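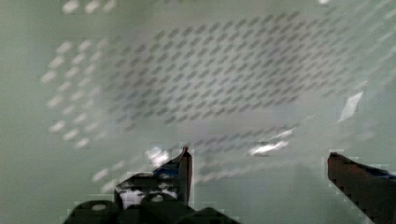 Slotted surface, close view.

Unit 3: Account Suspension and Reinstatement on Social Platforms
Handout revised November 25, 2023

3.1 Terms

A suspension is a temporary or open-ended loss of posting rights. The account still exists in the database and can be restored with its followers and history intact. A removal deletes the account record after a holding period. News reports use "ban" for both. In written work for this course, do not use "ban" unless you are quoting.

Reinstatement is the return of a suspended account to normal status. It may be full or limited. Limited reinstatement usually means the account can post but is left out of recommendations or cannot run ads.

3.2 Who decides

Platforms assign the decision in one of three ways:

Staff review. A trust and safety team applies written rules. Most ordinary cases end here.
Outside panel. A body paid for by the company but separate from its management issues a ruling. The company may or may not have agreed in advance to follow it.
Owner or executive decision. A single person overrides or bypasses the first two.

Cases involving public officials move toward the third route more often than the rules suggest. Compare the written policy with the record of the decision — the two are often kept in different places.

3.3 Worked case: Lirora

Lirora is a mid-sized discussion platform. In January it suspended the account of a regional officeholder under its rule on incitement. The rule named no length of time. The officeholder appealed, and the appeal went to staff review, where it was denied in a two-line notice.

Management then posted a user poll on whether to restore the account. The poll drew 1485 votes and stayed open for 29 hours. The account was restored the next day.
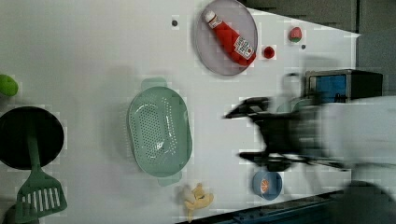
Three problems should be noted. First, the poll was open to any account, including accounts made after it was posted. Second, no threshold was stated before voting began, so the result had no fixed meaning. Third, the appeal notice was never withdrawn. The record now holds a denial and a reinstatement for the same account, with no document linking them.

3.4 Polls as evidence

A platform poll measures the people who saw it and chose to answer. It is not a sample of users, and it is not a sample of the public. Vote totals do not repair this. Treat such a poll as a public statement by the company and cite it that way.

3.5 Reading and assignment

Read Sotomayor, chapters 2 and 3, and the Zaren policy archive entry on appeals. The Lusis case file is optional.

Write two pages on the Lirora case. State which route in 3.2 applies and defend the choice from the record. Attach the text of the rule.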